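Fewer Pots, Heavier Lids: Torunn Moen on Equipping a Small Kitchen

Torunn Moen has spent most of her working life measuring kitchens for other people. She drew storage layouts for the furniture maker Tveit, left to set up on her own under the name Otden, and now advises on cookware and worktop use in small homes. Her course notes, published as a short handbook by Stakcombe, were revised in May. We spoke to her about stainless steel, pine tabletops and the question of what should be left standing out.

Moen starts every job with the same exercise. All cookware comes out of the cupboards and goes on a table, sorted by base diameter. "People sort by volume, since that is what is printed on the box," she says. "Volume tells you very little about storage. Base diameter and handle length tell you almost everything."

For a household of two she recommends four vessels: a large saucepan with a flat lid, a small saucepan, a frying pan and one wide steel bowl. The bowl is the item clients question most often. Moen regards it as the most heavily used of the set. It takes salad, dough, peelings and washed greens, and it nests over the small saucepan in a cupboard. She asks for a rolled rim in every case. A raw edge is uncomfortable to carry when the bowl is full, and it bends if the bowl is dropped.

On surface finish she is less strict. "Hairline scratches inside a steel bowl are normal. They come from whisks and spoons. I would not replace a bowl for that, and I would not polish them out either. You remove metal and gain nothing."

Handles are a different matter. Moen prefers rivets to spot welds on any pan over 3 liters, and she checks the joint by hand before she looks at anything else. The test is simple: hold the empty pan level by the end of the handle for a few seconds, then tilt it as if pouring. Any movement at the bracket and the pan goes back to the shop. She also looks at where the handle meets the wall of the pan. If it is fixed high, close to the lid line, the pan pours well but is harder to stack. If it is fixed low, the weight swings.
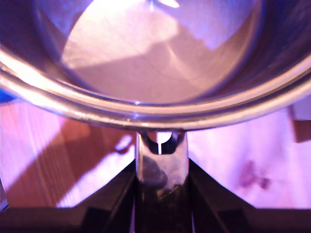
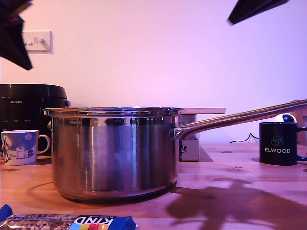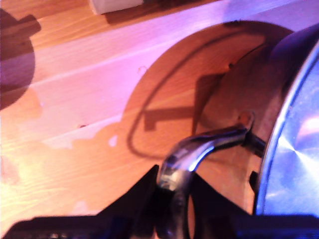

The table itself gets a full chapter in the handbook. Moen favors light softwood for a kitchen table, against the advice of most of her former colleagues. Pine dents easily, but it can be sanded at home and oiled again the same evening. Hardwood lasts longer between treatments and is more work when the time comes. Her own table is pine, and she describes its condition as "fair."

She does insist on a trivet. Steel pans with a thick base hold heat well after they leave the burner, and an oiled surface will mark before the owner notices. The mark is a pale ring, usually shallow. Moen treats it with fine paper along the grain, never across it, and then two thin coats of oil. She finds that clients tend to use too much oil and wipe too little. The excess stays tacky and collects dust.

Gudrun Lunde, who edited the handbook, joined us for part of the conversation. She had objected to an early draft that allowed nothing at all on the table between meals. "It was a good rule for a showroom," Lunde says. "In my house the mugs live on the table. So does anything with a plug."

Moen gave way on mugs. The printed text now permits them, along with one electric cooker, on the condition that the cable runs toward the wall and does not cross the part of the table where pans are set down. She considers loose cables the main cause of spills in small kitchens. A pan handle that points out over the table edge comes second. Handles should be turned inward, to the left or right according to the hand used, and left that way.

Asked about lids, Moen becomes more detailed. A flat lid stores upright in a rack and can serve as a rest for a spoon. A domed lid holds more steam and drips back toward the sides. She keeps flat lids only. The fit matters more than the shape: the lid should turn freely on the pan without rocking. She advises against lids sold as fitting several diameters, having found that they sit well on one size and poorly on the rest.

Her current project is a storage rack, working name Tenow, intended for cupboards too shallow for a long-handled pan. The second version holds the pan at an angle so that the handle passes in front of the shelf post. The first version held it flat and the door would not close. Lunde has the prototype at home and reports that the lower rail needs to come forward a little. Moen agrees about the rail. She has yet to decide whether the rack should be sold with screws or left to stand free, and is waiting for a price on the brackets.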